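**Do Arquivo da Câmara de Holtircombe**

Aos membros da Comissão de Heranças comunica-se o que ficou apurado quanto ao testamento da senhora Audrey-Anne Lemieux, lavrado em Vamcombe, em janeiro, e aberto nesta Câmara a 1 de outubro.

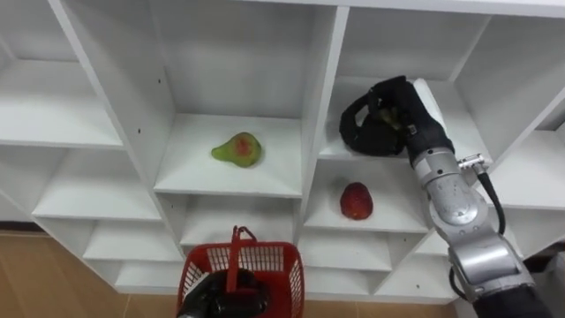
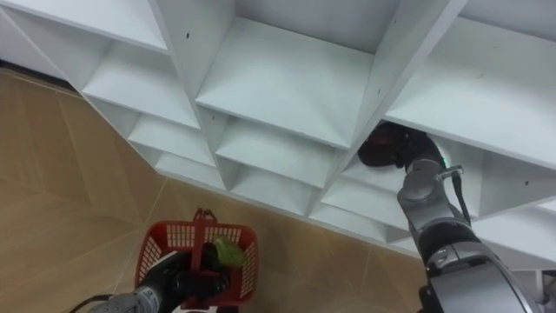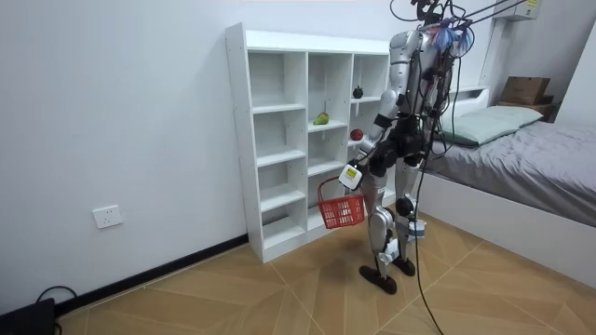 A testadora deixou à Câmara 87 cartas, todas endereçadas ao rio Roltia e nenhuma expedida. O notário Sandhu propôs que fossem consideradas correspondência privada. A Comissão entendeu, por maioria, que um rio tem domicílio no concelho e pode, por conseguinte, ser notificado.

A leitura pública decorreu na margem esquerda, junto ao antigo embarcadouro, e prolongou-se por três noites. Na décima terceira carta, a senhora Lemieux pedia ao Roltia a devolução de um anel e de um irmão. O escrivão interrompeu a leitura e solicitou que se lavrasse em ata o nível das águas, que baixara um palmo.

O anel foi recolhido do lodo na manhã seguinte e deu entrada no cofre, mediante recibo. Quanto ao irmão, o prazo de resposta continua a correr. A Câmara mantém aceso, por deliberação unânime, o candeeiro do embarcadouro.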